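The Ferry to Okik

In March my grandmother decided to leave Wutby. She was 90, and she had crossed the water only one time, to be married.

She packed one bag. In it she put bread, a red shirt of my grandfather's, and the key of a house in Okik that was sold long ago. 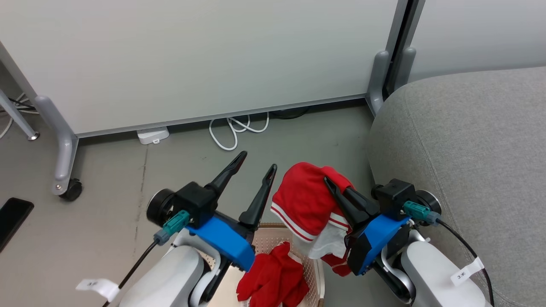

The ferry left at six in the morning. She stood outside the whole way and did not speak – only her lips were moving.
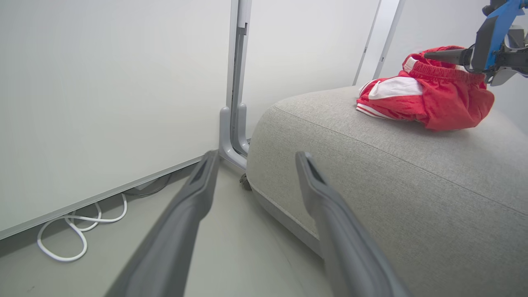
At Okik the house had a new door. She tried her key anyway, two times. Then a boy opened from inside and asked if she wanted some tea, and she went in.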